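Sorting Small Stuff into a Plastic Drawer Unit

Small plastic drawer units are cheap and fit on a shelf or the end of a workbench. They turn into junk drawers fast if you don't set them up first.

Empty everything onto a cloth. A cloth keeps screws and beads from rolling off the table, and you can pick up the corners and shake the crumbs into the trash when you're done.

Wash the drawers in warm water with a drop of dish soap. Skip the dishwasher - thin plastic warps. Dry them overnight before anything metal goes back in.

Give each drawer one job. Batteries and tape in one, picture hooks and nails in another. If a drawer needs two words on its label, that's fine. If it needs 4, move something out.

Tinted drawers hide clutter but you can't read what's inside, so label those first. Put the label beside the handle, where your fingers won't rub it off. Clear ones can go without.

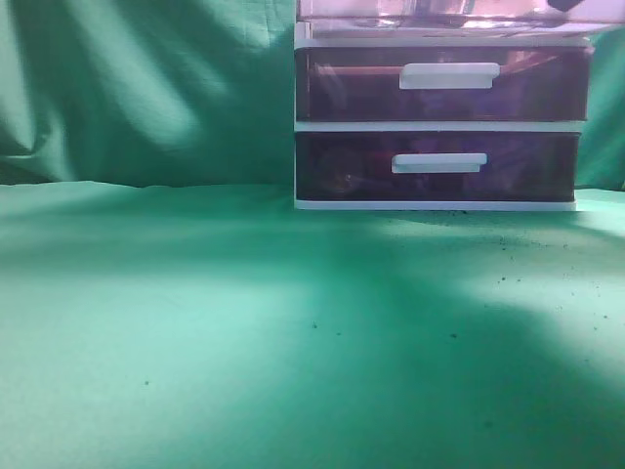

Dark tinted drawers with white pulls, clear compartment on top.

Heavy things go in the bottom drawer. A full top drawer pulled all the way out can tip a light unit forward.

If a drawer sticks, rub a plain white candle along the runners and slide it in and out a few times. Don't use cooking oil, it gets gummy and collects dust.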